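Who Teaches the Sorting Line?

Opinion

Published by the workplace policy desk, Aranda Institute, Sun 16 August

When the Galtton returns centre announced that its second sorting hall would be automated, the notice to employees ran to a single page. It gave the dates of the changeover and the name of the supplier, Clenia, and it confirmed that no permanent position would be lost before the following May. The notice said very little on the matter most of the staff wished to raise, namely what their work would consist of once the arms were in place.

The Institute takes the view that this omission is common and that it is costly. Employers tend to treat automation as a question of headcount. Headcount matters, and the 930 people employed at Galtton were right to ask about it first. The larger change, however, falls on those who stay. A sorter who has spent years deciding by hand and eye what belongs in which bin becomes a person who prepares, corrects and restarts a machine. The pay grade may be untouched while nearly everything else about the day is different.

Under the present agreement, a sorter who moves to the automated hall receives 2 days of instruction. Most of that time is given to safety: where to stand, how to stop the arm, whom to call. These are proper subjects and should not be shortened. They do not, however, prepare anyone to judge why an arm has failed to pick up an item, or whether it should be allowed to try again. That judgement is skilled labour. It is also the part of the job that supervisors are most inclined to describe as common sense.

The centre's neighbour, Inine, has followed a different course. Employees there spend 9 weeks divided between the floor and a practice room, at full pay, and 40 of them have now completed the program. The cost is considerable and the company has not hidden it. Managers report that the harder adjustment was their own, as they had to accept that an operator might halt a line on the strength of an opinion and be right to do so. 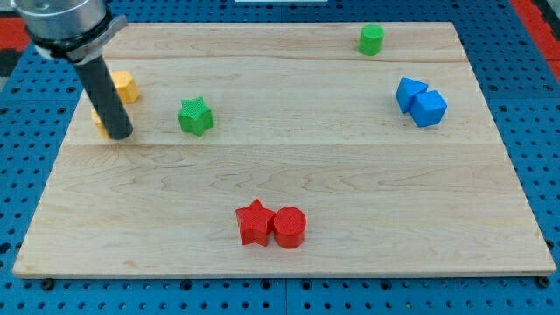
Training of this kind should begin with simple objects and with time to think. An employee who is asked on the first morning to supervise a moving line will learn to clear faults quickly and will learn little about their causes. A practice board set with plain coloured blocks allows the same employee to consider each shape in turn: a cube offers flat faces, a prism has a slope to contend with, and a five-pointed star gives the operator a good deal more to think about. Spacing can be discussed in the same manner. A green cylinder standing by itself near the back poses one problem, and a red star touching the red cylinder beside it poses another. Employees who have talked through such cases at a table will bring better questions to the sorting hall, and they should be paid for the hours in which they do so.

We would ask Galtton to amend its agreement in two respects before the hall opens. The period of instruction should be extended and should include practice away from the line. The authority of an operator to stop the equipment for reasons other than safety should be set down in writing, with a guarantee that such stoppages will not be counted against the individual in any performance review.

Neither measure would delay the changeover by long. Both would recognize that the people in the hall are being asked to take up a new occupation, and that the centre will depend on how well they are able to learn it.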